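# Should the Council Buy a Robot? A Money Question for Kids

Robots look clever in videos. The music is good, the arm zooms about, and nothing ever gets dropped. Then somebody at the council has to decide whether to pay for one, and there is no music playing at all.

In the town of Pralluston, that somebody is Vinh Hà. Her job is planning what the roads depot buys. A company called Lolholm wants to sell the depot a robot arm named Ruta, which is meant to help with small jobs like moving traffic cones.

**What does it cost?**

The arm is $2,704 a month to rent. That is the big number on the front of the brochure, in nice fat letters. Turn to the back and you'll find more numbers in much smaller letters. There is $663 a month for servicing. Spare gripper fingers cost extra. So does training for the people who work beside it.

Grown-ups call these "running costs". If you have ever begged for a puppy, you know about running costs. The puppy is one price. The food, the vet and the chewed thongs are another.

Rent and servicing together come to $3,367 every month, before a single spare part. Lolholm's brochure never adds them up for you. You have to do that yourself.

**What would it do all day?**

A robot like Ruta has gripper fingers that close on things, a bit like kitchen tongs. Picking up a cone sounds easy. You could do it with one hand while eating a sausage roll.

For a robot it's trickier. It has to find the cone, work out how far away it is, and get its fingers around it without bumping whatever is nearby. People do all of that without thinking. A robot needs sensors and a lot of practice, and somebody has to pay for the practice too.

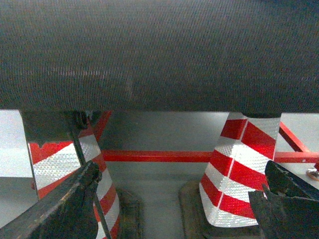
*Two striped cones on black rubber bases, with red metal bars behind them and the gripper's fingers in front.*

Look at how close together everything is. A brochure might show one cone in the middle of a big clean floor. A depot has frames, bars and bits of gear in the way, so a buyer should ask to see the robot try it in a crowded spot.

**Questions worth asking**

Bình Hồ looks after the depot's cones now, and he has a list for the salespeople. It's a good list for buying nearly anything, even a second-hand bike.

- How many cones can it move in an hour, and who did the measuring?
- What happens when it drops one?
- Who fixes it, and how long do we wait?
- Can we try it for 5 weeks before we sign?
- What else could we buy with the same money?

That last one is a beauty. Bình reckons a decent trolley would do half the job - and a trolley never needs a software update.

**So, yes or no?**

Vinh hasn't decided. She has asked another company, Nghiêm, for a price as well, so she can compare the two. She will look at both in April. If neither company will let the depot have a trial, she says she'll keep her money in her pocket.

**Your turn**

Pick a chore at your place. Time it on four different days and write the times down. Then work out what you'd pay each month for a machine to do it, and remember to save some of that money for repairs.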